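From: Tudor Onu
To: mirkusari-growers
Subject: Re: [mirkusari-growers] EC drift on the recirculating side

Paraschiva Tănase wrote:
> We flushed the Hadgate loop in September and refilled from the rain tank.
> EC at the mixing tank was 1.3 at refill. It now reads 1.9 in the morning
> and creeps to 2.1 by late afternoon. The doser log shows no extra A or B
> going in. I have recalibrated the probe twice. Is this a probe problem
> or are we really concentrating salts? Tank holds 2,351 liters when full.
> Also, does anyone still use the Villca drain trays, and do they read
> differently from the gutter outlet?

Paraschiva,

Two separate questions in there, so I'll take them in order.

On the probe: recalibrating against the same bottle of standard only tells you the probe agrees with the bottle. Open a new sachet, check the probe in that, then take a sample from the mixing tank and read it with a handheld that has never been near the loop. If the two agree within 0.1, leave the probe alone. Check the temperature compensation setting as well. Ours had gone back to 0 percent per degree after a power cut, and the reading followed the water temperature all day. A swing of 0.2 between morning and afternoon is what I would expect from that fault.

The step from 1.3 to 1.9 is something else. Compensation won't give you that. With no extra stock going in, the plants are taking up water faster than salts and the return is coming back stronger than the feed. Look at how the top-up is controlled. If the float valve is sticking, the level drops and whatever is left gets stronger. Write down the tank level at the same hour every morning, next to the EC. I'd also send a drain sample to the lab for sodium and chloride. Rain water should be low in both, but you said last year that the rain tank gets topped from the main in dry spells.

On the Villca trays: yes, we have 2 of them, one per bay. They read higher than the gutter outlet here, mostly through evaporation from the tray itself. Empty them before the first irrigation, sample after the third, and keep the lid on. I would not compare a tray figure with an outlet figure under any circumstances – pick one and stay with it. 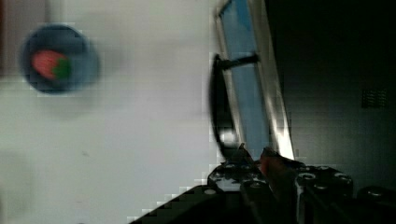
Fruit is the last place I would look for an EC problem, but it does get asked about every time this comes up. High EC in the root zone generally gives smaller, firmer berries, and by the time you can measure that the cause is weeks old. If you do want a fruit check, take whole berries with the green calyx left on, like the one in the blue bowl, and do the Brix the same morning. Pulling the calyx opens the shoulder and it starts to weep. Ours is a sample of 30 per bay, same truss position each time, one reading per berry. Pooled juice hides the spread.

The Brarnier sheet for the doser has the compensation menu on the second page. I can scan it if yours has gone missing.

Tudor

--
mirkusari-growers mailing list
148 subscribers
To leave, send a blank message with "unsubscribe" in the subject line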